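**Subject:** Re: [sponsor-blogs] Duplicate posts and missing letters after the Prorulari move

Replying on list, as three people have now asked me the same thing off list.

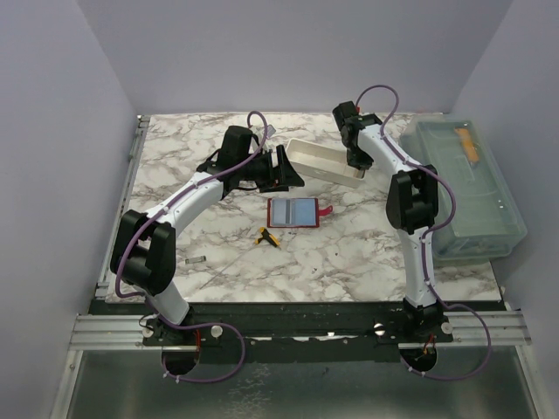

The short version: no posts have been lost. Duplicates come from the feed, missing letters come from the privacy filter, and the two have nothing to do with each other. Details follow the quoted parts.

On 10 February 2025, Tamunoemi Ibrahim wrote:

> I moved my blog from Yule to Prorulari over the winter break and kept the same domain. After the move, the Flurura page shows most of my sponsorship posts twice, once with the old date and once with the date of the import. My readers who get the digest by email received 59 items from me in one message. Two of them unsubscribed.
>
> Separately, my posts that quote letters from our sponsored child no longer show up at all. The title is listed on my own blog but not on Flurura. I have not changed the tags. They still say "sponsor-letters" as the guide asks.
>
> Is this something I should fix on my side, or is it the aggregator? I would like to know before I write up the August visit, which will be several posts long with a lot of letter text in it.
>
> Also, does the Jekar office need to be told?

**1. Duplicates**

> most of my sponsorship posts twice, once with the old date and once with the date of the import

Flurura identifies a post by the ID in the feed. It does not look at the title or the web address. Yule writes the ID as the domain plus a post number. Prorulari writes a long random string and makes a new one for every imported post. To the aggregator, every imported post is therefore a new post.

Your feed was the largest case, but it was not the only one. Of the 37 blogs on the list, four have moved off Yule, and all four show the same thing to some degree. The index now holds 2969 posts, and that total includes the duplicates. I have not worked out the true number and will not until the cleanup has run.

There is a setting in Prorulari under Import > Advanced called "Keep original identifiers". It is off by default. If you have not moved yet, turn it on before you import. Turning it on afterward does nothing to posts already imported.

If you have already moved, you have two choices:

- Delete the imported posts, turn the setting on, and import again. Comments made after the first import will be lost unless you export them first.
- Leave your blog alone and let me match the posts on my side by web address. This works only if your post addresses are the same as before.

Tamunoemi, yours are the same except for the trailing slash, so I would take the second choice. I will run the match for your feed first and send you the list of pairs before anything is removed. Please check the pairs by title. Where you have two posts titled "Letter day", look at the year as well.

**2. The digest**

> received 59 items from me in one message

The digest had no upper limit per blog. It does now. The limit is 16 items, newest first, with a link to the rest. It applies from the next digest onward. I can't recall the message that went out.

People who unsubscribed have to sign up again themselves. I won't add anyone back by hand, even if you forward me a note from them.

**3. Missing letter posts**

> My posts that quote letters from our sponsored child no longer show up at all.

They are being held by the filter. The rule was agreed on this list last fall and has been in the code for a few weeks: a post tagged "sponsor-letters" is held if it contains a child's first name together with either a village name or a Jekar child number. Before the move, your letter posts were already in the index, so they were never checked. The import made them new, and new posts are checked.

You can see held posts by logging in and opening "My feed", then "Held". Each one shows the line that set off the filter. In the two I opened, it was the header of the letter, which had been typed out in full with the child number in it. The body of the letter was fine in both cases.

To release a post:

1. Edit it on your own blog. Remove the child number. Remove the village, or replace it with the country.
2. Save it and wait for the next fetch. Fetches run every six hours.
3. If it is still held after two fetches, write to me with the address of the post.

Please do not get around the filter by dropping the tag. The letter page is built from that tag, and the post would then appear on the general page with the number still in it.

Scanned letters are a gap. The filter reads text only. If you post a scan, cover the number yourself before uploading. On the current Jekar stationery it is printed in the top right corner and again on the back fold. The older stationery has it only once, at the bottom.

**4. The visit posts**

For a series, use one tag for the whole trip in addition to the usual ones. The aggregator will group them and show them in reading order. Leave the letter text in separate posts if you can. A held post blocks only itself, but the group page numbers its parts by what has been released, so a held part 3 makes part 4 look like part 3 until it clears. That is a bug. It is on my list below the duplicates.

**5. Jekar**

> does the Jekar office need to be told?

Not about the duplicates. About the child numbers, yes, if a post was public with both the number and the village in it. Their sponsor desk has a form for this under "Report online content". It asks for the address of the post and the date it was taken down or changed. Do the edit first and then fill in the form.

**Still open**

- Matching for the other three moved blogs. I need a yes from each owner, off list is fine.
- Trailing slash handling.
- Group page numbering.
- The guide still describes Yule only. If somebody who has used the Prorulari import screen wants to write that section, plain text is enough and I will do the formatting.

Flurura list admin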